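The Bin in the Corner
Home robots have been about to take out the trash for years. We went to Drirkville to see how close they have come.

The demo that sells household robots always ends the same way. A towel gets folded, the music swells, and a company logo comes up. What you don't see is the hour before, or what the towel looked like on the tries that didn't make the cut. I have sat through enough of these to have a rule: ask for the chore they didn't film.

At Pekovora, a robotics firm with two floors above a tile showroom in Drirkville, I asked for the trash. I don't mean sorting it or recycling it. I mean walking over to a bin, getting the bag out and putting a new one in, a job most ten-year-olds can do while complaining about it.

The company's robot, Aser, does most of its learning in simulated rooms, and that was where I was shown the job. The room was tidy in a way no home I've lived in has been. Light walls, a dark counter, plenty of open floor, and the bin at the far end with its black liner folded over the rim.
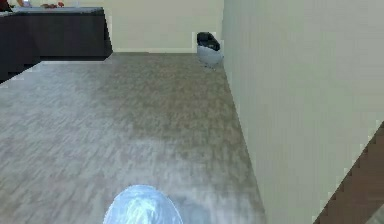
A clear floor and a small bin

On paper this ought to be easy. There are no toys to step over and no dog. Pekovora told me it has run the bin task 2,673 times, and it was happy to talk about the number of runs. It was much less happy to talk about how many of them finished. When I pressed, I was told that "finished" is a matter of definition. In my kitchen it isn't. The bag is out or it's still in there.

The trouble starts with the bag. A box is the same box when you pick it up. A liner bunches, slides, sticks to itself, and changes shape every time something touches it. Simulators fake this fairly well for a thin sheet of plastic with nothing inside. Put coffee grounds and a chicken carcass in there and the physics gets a lot harder, and so does the cleanup if the real machine gets it wrong.

Then there is seeing. People who work with these systems talk about cameras as though they were eyes, but eyes come with a neck and the sense to lean back. A robot's camera goes where it's mounted or where the arm takes it, and what comes back can be close to useless. One view I was shown was speckled blue-gray from edge to edge. There was nothing in it to tell you where the bin might be, or which way was up. I stared at it for a while, trying to imagine planning my next move from it.

The company's answer is more cameras and more training. A run in a simulated room is cheap, so why not do another 1,000, or 2,000? Fair enough, and it's true that nobody's carpet suffers. But repetition in a clean room teaches you about clean rooms. I'd like to see what happens when the bin has been kicked behind the door and the bag has been tied by someone in a hurry.

Ahonen, a rival that builds machines for warehouses, gave up on homes altogether. Its view is that shop floors are where the money is, because you can paint lines on them and tell people to stay out of the way. That seems sensible to me, and it's also an admission. A machine that needs the floor painted is still a long way from my kitchen.

Pekovora says Aser will be in test homes by October. It didn't say how many homes, or whether a person would be standing next to it with a hand on the stop button. I asked twice. I also asked what it would cost, and got a brochure with a picture of a folded towel on the front.
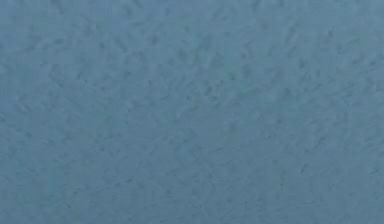 Marguerite wrote in after an earlier column on this subject to say that I was asking the wrong thing. She has bad knees and a second-floor apartment, and she would gladly put up with a machine that took all afternoon to empty one bin, so long as it got there in the end and didn't drip on the stairs.

I take the point about patience. Slow would be fine with me too. But her letter has a condition in it, and the condition is the whole job. Until a company will let me watch a full bag leave a real kitchen and go down a real flight of stairs, I'm keeping my shoes by the door and taking it out myself.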